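Morby hall kitchen to keep its tiled sink bench

The kitchen at the Morby community hall will keep its old tiled bench and double sink when repairs begin in December, after hall users voted 32 to 13 against replacing them.

The hall had been offered a one-piece steel bench under a plan to modernise the building. Users who turned up to Thursday's meeting said the pink-beige tiles and red mosaic trim were part of the hall's character, and that two separate basins made washing up after suppers a good deal easier.

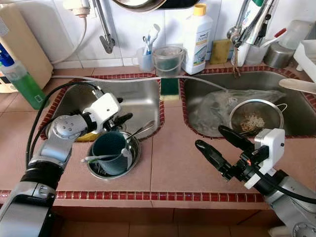

Ternent Tiling has been hired to regrout the counter and the strip between the basins. The work will take five days, and the kitchen will be closed for all of them. Groups with bookings that week can use the urn and trestle tables in the side room, but will need to take their dishes home to wash.

Keeping the bench leaves money over for other jobs, including a new hot water unit and a repaint of the supper room in a colour still to be chosen.

Regular users are also being asked to clear the sinks at the end of each booking. Mugs, bowls and cutlery should be dried and put back in the cupboards, and sponges replaced when they wear out. Spares are kept under the servery.

The hall has taken 178 bookings so far this year. The booking sheet for the new year opens once the kitchen is back in use.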